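About Flololent

Flololent runs plasma and platelet donation in Gikbridge and, as of last spring, Bistden. Not a hospital. Not a blood bank either, we collect and we pass on. Four beds at each site, walk-ins OK most mornings, appointments better.

How it started: a borrowed room on Sarpong Street, two nurses, a lot of phone calls. Platelets only keep a few days so there was always a gap before long weekends, and somebody had to fill it. Last year 2919 donations, almost all of them from regulars. 908 people on the text list now. We'd like more, esp. type AB for plasma.

What we do
Plasma, platelets, donor screening, iron checks. School and workplace talks if you ask early enough. Whole blood we dont do, call the county drive for that.

What to expect
Bring ID. Eat first. Plasma takes under an hour, platelets closer to two. Free parking in back at Gikbridge, street only in Bistden (meters till 6). 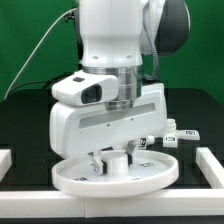
One Bistden donor wrote to us that the first visit went fine but the reminder texts came too often, four in one week, and could we please cut it down. We did. One text a week now, reply STOP and it's none.

Hours
Mon to Sat, 7 am to 2 pm. Closed Sundays and the first week of August. Front desk picks up the phone untill closing, after that leave a mesage.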